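3.2 Work surface and backdrop

The surface was chosen before anything else in the room. In the March pilot we used a pale bench top, and pale items were hard to tell from it, both for the people setting out the items and for the raters who later judged where each one lay. For the main study we changed to a black tabletop and hung a green backdrop behind it. The items were kept light in color where we had a choice. Figure 2 shows a white block on the right side of the table.

Each session began with the top wiped down and left clear of items. An item was then set down by hand within 6 cm of its mark, and the marks were kept small so that raters would not use them as a guide. Cables were brought in from the left, which left the right side free for placing. The lamps were set to 800 lux at the table and checked at the start of each day. 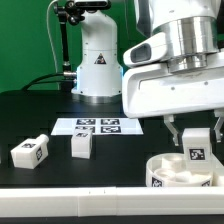 Figure 2. Work surface with black top and green backdrop, with a white block at right.

Lavanya Thampi objected that a black top makes the task too easy, and that people at home put white cups on white counters all the time. Her point is fair, and we return to it in Section 5. For the present study we wanted placing errors to come from the placing and as little as possible from the viewing, so the black top was kept for all 536 trials.

Dust was the main drawback. It shows on black far more than on the pale bench, and raters in the first week marked specks as small items. After that the top was wiped again every 70 trials with a dry cloth. Damp cloths left streaks that caught the lamp light. The backdrop needed less care. It was pulled flat in the morning and checked for folds near the table, where a shadow could be taken for the edge of the work area.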